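Teaching by Hand
A robot arm learns to push, one demonstration at a time

22/08/2018
By the Features Desk

The first thing you learn about teaching a robot is how often you have to do the same thing over. The second is that you are worse at it than you thought.

The job sounds simple. There is a board with some colored blocks on it. Someone at a desk gets a short instruction, such as "push the yellow heart next to the green star," and carries it out with a hand controller. The arm follows the hand. A computer saves where the arm went and what the camera saw while it went there. Then comes another instruction, and the person does it again.

At Jedari, a small company that builds software for light assembly work, an operator's shift at the controller lasts 3 hours, with breaks. On a good shift an operator gets through 300 demonstrations. The project, which goes by the name Dralum, is meant to collect enough of them that the arm can take an instruction it has never been given and do something sensible with it.

There is no gripper on this setup. The arm has a plain rod and all it can do is push. The people who planned the project wanted it that way. Picking things up brings in a long list of other problems, from finger pressure to dropped parts, and they wanted to look at one problem first. Pushing turned out to be hard enough. Push a block a little off center and it spins. Push a star on one of its points and it goes somewhere you did not intend.

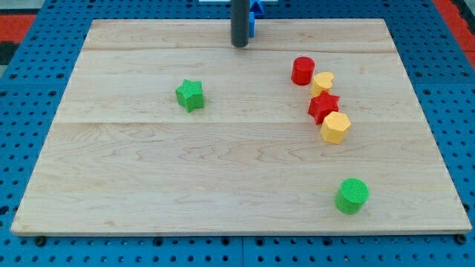 JUDLEY, April

The town of Judley has a closed shoe factory, a good diner and, on the second floor of an old bank building, the room where Jedari does its teaching. Six blocks were on the board: two stars, two cylinders, a heart and a many-sided one, in red, green and yellow. The green star stood off to the left by itself. The red star was up against the yellow heart, with the yellow many-sided block touching it on the other side.

A cluster like that one makes for slow work. To move the red star without dragging its neighbors along, an operator has to find a gap, nudge one block clear, back off, and come in again from a new side. New operators tend to push straight through the middle and fix the mess afterward. Both kinds of demonstration get saved. The messy ones are marked, and the team still argues over whether they help. One side says the arm should see how a person recovers from a mistake. The other says it will pick up the mistake too.

I was given a turn. The controller was light and the lag was small, but I kept forgetting that the rod had to be lifted before it could come around behind a block. My first instruction was to bring the two cylinders together. I had one of them heading the wrong way almost at once. By my tenth try I was passable. By my twentieth I was bored, and I was told this is when the useful data starts, because people stop showing off and settle into a steady hand.

Operators develop habits. One prefers short taps. Another leans on a block and steers it the whole way, like parking a car. The software has to make sense of both. Early on, Jedari tried asking everyone to push in the same style, and the arm got stuck whenever a block was not where it expected. Mixed styles gave better results, though they took longer to train on.

The wording matters as well. The instruction list began with 16 sentences and has grown to 2000, mostly by letting people say what they would naturally say. "Slide," "move," "shove" and "scoot" all mean the same thing to an operator. They did not mean the same thing to the arm until someone had shown it.

When I left, the next operator was reading an instruction off the screen and rolling her shoulders before picking up the controller.

Related stories
The Mousavi Method: Training Machines by Touch
Inside a Warehouse That Still Sorts by Hand
What Happens to Old Factory Robots
A Short History of the Joystick

Contact us | Copyright 2018, all rights reserved | Back to top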